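About Us

Hi, and welcome to Jekico! We're a small computer repair and refurbishing shop, and I'm the one who answers the phone, writes the invoices and wrote this page (so blame me for the typos).

I started fixing computers at my kitchen table with a secondhand screwdriver set and a neighbor's laptop that wouldn't charge. Word got around, the table filled up, and one January I signed a lease on a little storefront between a dry cleaner and Đào, the noodle place that has fed us more lunches than I want to add up. There are 6 of us now. I still do repairs most mornings, mainly desktops – the older and dustier the better.

Most of what comes in is slow, not broken. People have been told they need a whole new machine when a bit more memory and a good cleaning would carry them for years. I love those jobs! You pay for the part and an hour of bench time, and you go home with the computer you already know, with your photos right where you left them. 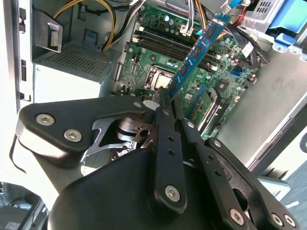 We also fix up donated computers and pass them along to families and students. Last year that came to 46 machines, and I'd like to beat it this year. If you've got an old tower in the closet, bring it by. We wipe every drive before anything else happens to it, and you're welcome to hang around and watch.

A few practical things. We quote before we touch anything, and the quote is free. Repairs come with a 9 month guarantee on parts and labor. We don't do phones (sorry, I tried, my hands are too big). Parking is behind the building, and the bell by the back door works if you push it hard.

Our repair tickets run through Memovance, so you'll get a text when your computer is ready. If you don't text back, I'll probably just call you.

Page last updated 24 June 2026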